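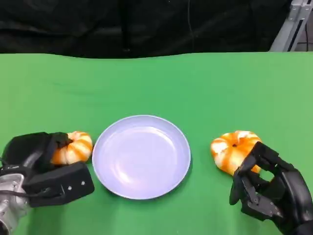
Plato redondo de color claro sobre un paño verde.

Hogar práctico > Papeles y orden

Cómo guardar en casa décimos, boletos y resguardos de lotería

Cleltora Hogar, 2026-06-23

Muchos resguardos de apuestas se imprimen en papel térmico, el mismo de los tickets de compra. Ese papel se oscurece con el calor y pierde la tinta con la luz y con algunos plásticos. Los décimos clásicos aguantan mejor, pero se doblan y se manchan igual que cualquier papel.

El sitio. Un cajón del dormitorio o del salón sirve. La puerta de la nevera queda descartada, y también la repisa encima del radiador y la guantera del coche en verano.

La funda. Para el papel térmico, un sobre de papel corriente. Las fundas de PVC blando y el celo encima de la impresión acaban borrando los números. Si hay que sujetar varios boletos, un clip de plástico en el borde, sin tapar el código. Nada de grapas.

La copia. Conviene hacer una foto por delante y otra por detrás el mismo día de la compra. La foto no sustituye al boleto a la hora de cobrar, pero ayuda a comprobar los números. En un décimo compartido, se envía la foto a todos los participantes con los nombres y lo que pone cada uno.

El orden. Dos sobres bastan: uno para los sorteos pendientes y otro para los ya celebrados y sin comprobar. En el primero se escribe a lápiz la fecha del sorteo más próximo. Para quien colecciona décimos antiguos, el álbum Zomer de 138 huecos tiene hojas de cartulina sin ácido y se puede ampliar.

Si se moja. No usar secador ni plancha, sobre todo con papel térmico. Se coloca el boleto entre dos hojas de papel de cocina blanco, con un libro encima, y se cambia el papel cuando esté húmedo. Si se ha roto, se guardan todos los trozos en un sobre, sin pegarlos, y se pregunta en el punto de venta.

La limpieza de enero. Después de Navidad se juntan boletos en bolsos, abrigos y carteras. Antes de tirar nada hay que mirar el plazo de cobro que figura en las bases del sorteo y comprobar también los premios pequeños y los reintegros. Los bolsillos se revisan antes de poner la lavadora.

Este sitio utiliza cookies propias y de terceros para analizar la navegación. Aceptar | Rechazar | Configurar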